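Irkska Short Course on Automation Practice
Handout: Rules for Shelf Work
July 28, 2021 | Course staff
2 comments | 19 shares

Rule 1. Hold a basket by both ends. One-handed lifts look great in demos and rotten in incident reports.

Rule 2. Write the task down before anyone automates it. "Tidy the shelf" is a wish.

Rule 3. The price sign stays where shoppers can read it. A robot has no opinion on discounts – your store manager does.

Rule 4. If another hand reaches into the bay, stop. Wait until it leaves, then start again slowly.

Read the Renden notes before November. All 30 pages, sorry.

Related
Drordale: Who Owns the Stop Button?
Peng: Labels and Bad Lighting

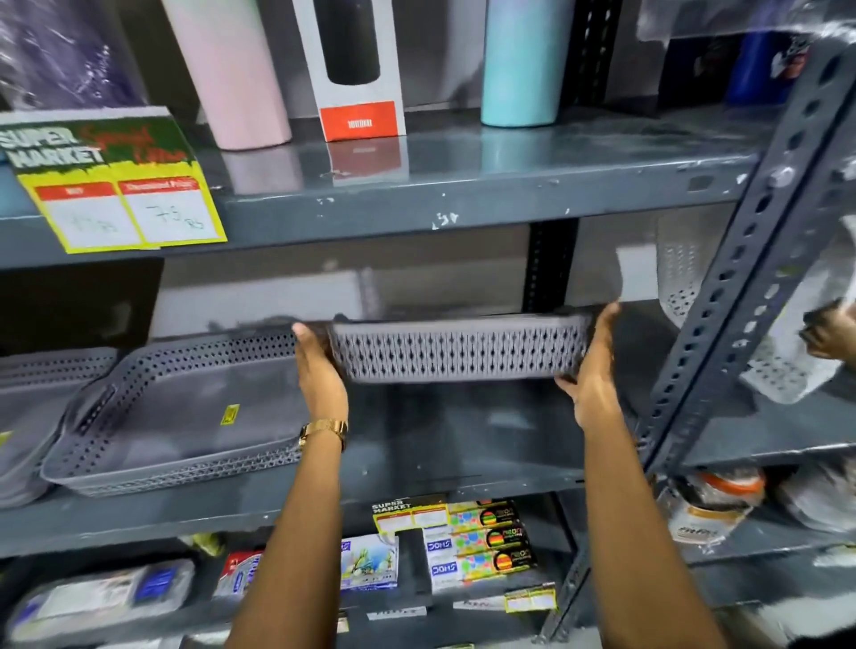
Reading time: 1 min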